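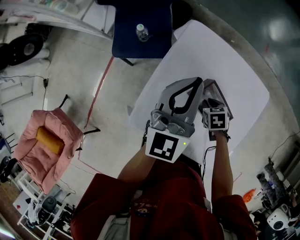 Flinari puts a price on hand-held robot training kit, but leaves plenty of questions

26/06/2019

EVDALE - Flinari has begun taking orders for a pair of hand-held grippers meant to let people teach robots a job without a robot in the room. The company wants $3,954 for the set and says the first kits will ship in January.

The idea is simple enough. A worker straps a gripper to each wrist and does a task by hand, while the kit logs the movements. Blocky black-and-white markers mounted on the grippers are there so that software can work out where each hand is. The recordings are then supposed to be turned into something a robot arm can follow.

Flinari says a new user can be up and running in 20 minutes, and that one person working alone can record a useful set of motions in an afternoon. It has not published test results to back up either claim. Asked how many recordings a robot would need before it could repeat a simple job, such as taking a part out of a tray, the company said only that it "depends on the task."

That answer will not help many of the small shops the kit is aimed at. The price covers the two grippers, the straps, the cables and a one-year license for the software. It does not cover a robot arm, and it does not cover the work of turning the recordings into a working program. Flinari offers that as a separate service and quotes for it case by case. No sample quote was available.

There is also the matter of comfort. The grippers sit at the end of the arm with the wrist strapped in, and cables run back from them. The company's own setup guide tells users to take a break every 20 minutes, and to stop if the hand goes numb. A shop that planned to have somebody record through a full shift may want to read that page first.

Akgül, which packs dried fruit and was one of the kit's early testers, gave it a mixed review. The firm said its staff learned to pick up and place small items with the grippers on the first day. Soft bags and anything slippery took far longer, and the firm ended its trial after 5 weeks without moving any of the work to a robot. It has not decided whether to buy.

A second tester, the parts supplier Dollent, said it was still going through its recordings and had thrown out nearly a third of them. In most of the bad ones, the firm said, a marker had been turned away or covered by the user's own arm. Flinari said a software update would deal with "most" such cases but gave no date for it.

Buyers pay half up front. The deposit can be refunded until the kit ships, after which returns are accepted only if the box is unopened, a hard rule for a product that few customers will have tried on beforehand. The software license renews at a price Flinari has not yet set.

A demo day is planned at the company's Evdale office before shipping starts. Flinari said visitors would be able to try the grippers, but it would not say whether they would see a robot carry out a recorded task.

Related items

Evdale warehouse drops plan for sorting arms
Robot leasing: what the monthly fee leaves out
3 shop-floor scanners compared
Dollent to open second parts depot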